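Lists | Threads | Search | Help

Subject: Re: Gray pages on uncoated paper
From: Erasto Laizer
To: small-print list

Hello all,

I was away from my desk until Saturday, so please forgive that I answer only now. I quote the part of the message that I will answer.

> We print our newsletter at home on the Zurley paper, the cream one, and
> all light areas get dirty. White walls, clouds, shirts, everything has
> the same gray veil. On the screen the file looks perfect. I tried to
> make the pictures lighter and then the clouds were gone completely.
> Is it the paper or is it me? And should the whole issue go to a shop?
> It is only 62 copies.

I had the same veil in the first issue I made for our reading circle in Zomcombe, and I lost one full box of paper before I understood it. I think in your case it is a little of both. An uncoated paper drinks the ink, and each dot becomes wider than the printer planned. In dark areas you do not notice this very much. In light areas a few small dots that grow are enough to make a dirty impression. Cream paper adds its own color on top, and the eye takes it for gray when there is no clean white next to it.

I will write down my order of work. It may not be the correct one for every printer.

1. Decide which white is really white

Before I touch any slider I look at each picture and ask where the paper should stay empty. A lamp, the sun on a window, a shiny edge. This is usually a small place. Everything else that we call white, for example a shirt or a tabletop, should keep some tone. When you made your pictures lighter you probably moved all of these together, and the clouds went to empty paper with the rest.

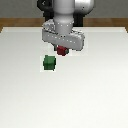 2. Move the middle, leave the ends alone

In Uzor there is a curve window under the Page menu. I hold the lightest point and the darkest point and lift only the middle. If the picture has one strong color in a pale area, look at it after each change. Red becomes pink faster than you expect.

3. Print a strip, wait, then judge

I cut a test sheet into strips and print one strip for each setting. I let them dry for 35 minutes. Fresh ink on this paper looks darker to me, and in my first year I corrected many pages for a problem that was gone after lunch. Please look at the strips near a window and not under the kitchen lamp - my lamp is yellow, and it forgives too much.

4. Write the setting on the back

With a pencil. I did not do this for a long time, and I paid for it.
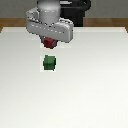
Light-gray gripper housing over a white tabletop.

About the shop

I asked at Goletti last August for a price. They take small jobs, but they wanted a minimum of 8 pages on coated stock, and the fold was extra. The pages were beautiful, I must say. The grays were soft and the text was very sharp. But our members are used to a paper they can write on, and two of them complained about the shine.

For 62 copies I would stay at home and change the paper first. Zurley has also a bright white in the same weight. It feels almost the same in the hand, a bit stiffer on the fold. Buy the small pack and try one page that has both pale pictures and a lot of text. If the veil is still there with the bright white, send me the curve settings and I will compare them with mine.

One question back to you: do you print the front and back on the same day? I have some ghosting from the second side, mostly on page 13 - only where the text block is heavy. If somebody knows a cure, I would be grateful.

Kind regards,
Erasto Laizer

Previous message | Next message | Reply to list

Recent threads
- Stapling a thick issue without a long-arm stapler
- Uzor: hyphens lost after export
- Where to buy small packs of bright white
- Cream paper and colored headings
- Envelopes that jam in damp weather

Last updated: August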